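Keeping Fruit Longer (and Keeping the Fruit Flies Out)

I buy too much fruit. Every April I start dreaming about summer, and then the stand on the Murville road opens and I come home with bags and bags of the stuff, and for years a good part of it went straight into the compost. I've gotten a lot better about it! These are the habits that stuck, in no special order. Skip around as you like.

Don't wash it all at once

I used to come home and wash everything because it made me feel organized. Berries especially hate this. Now I rinse what we're going to eat right then and leave everything else alone. If a box of strawberries looks iffy, I pick out the soft ones and put the others on a dry paper towel in a wide container with the lid cracked open.

The exception is grapes. I know you're supposed to leave them too, but if they aren't washed and snipped into little bunches my kids walk right by them and eat crackers. So I wash them, dry them really well on a dish towel, and they go fast enough that it doesn't matter.

Tip it out and look it over

Twice a week I empty the fruit out onto the kitchen table and go through it. It takes a couple of minutes. Pick up each piece, turn it over, press gently near the stem. Anything soft gets eaten that day or goes in the freezer bag (more on that below). One bad peach will take its neighbors with it, and it's always the one on the bottom.

While the bowl is empty, wipe it out. A bit of sticky juice is all fruit flies need to move in. And put a cloth down first if your table marks easily — mine does, and I have the rings to prove it.
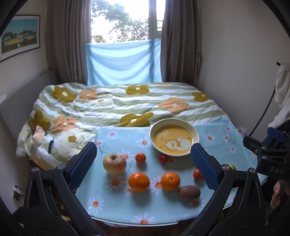
Bananas live by themselves

They give off a lot of ethylene gas, which hurries everything else along. Mine hang on a hook by the toaster. When I have a rock-hard avocado I do the opposite and shut it in a paper bag with a banana, and it's usually ready in a day or two.

My neighbor Ermanno Marino wraps the stems in foil and swears he gets extra days out of them. I tried it with half a bunch and couldn't see any difference, but he's been doing it forever and I'm not going to argue with a man who brings me figs.

What goes in the fridge

Apples, if you want them crisp. Berries and cherries, always. Citrus is fine on the counter for a week, and after that I put it in the crisper drawer. Peaches, plums, pears and mangoes stay out until they give a little when pressed, and then they go in the fridge to slow down. Tomatoes stay out until they're ripe, and yes I'm counting them as fruit!

The freezer bag

Keep one big zip bag going and add to it as things get soft. Peel bananas first (I forgot once, and I'll never do it again). Cut fruit into chunks and freeze it flat on a baking sheet for 40 minutes or so before it goes in the bag, or you'll end up chipping at one solid lump. When the bag is full, I make smoothies or a crumble.

A trap for the flies you already have

Pour an inch of cider vinegar into a jar, add a drop of dish soap, and stir it gently so you don't get foam. Cover it with plastic wrap, poke 6 small holes with a toothpick and leave it next to the fruit overnight. Change it every few days. If they keep coming back, check the drain and the bottom of the recycling bin. Mine were living under a can of peach juice.

Sticky tablecloths

For fresh juice stains on cotton, run cold water through the back of the fabric, rub in a little dish soap, wait 30 minutes and wash as usual. Check the spot before the cloth goes anywhere near the dryer, because heat will set it. For wipe-clean cloths, warm soapy water and a soft rag will do, and a paste of baking soda takes care of most berry spots. Go easy on anything with a print you like.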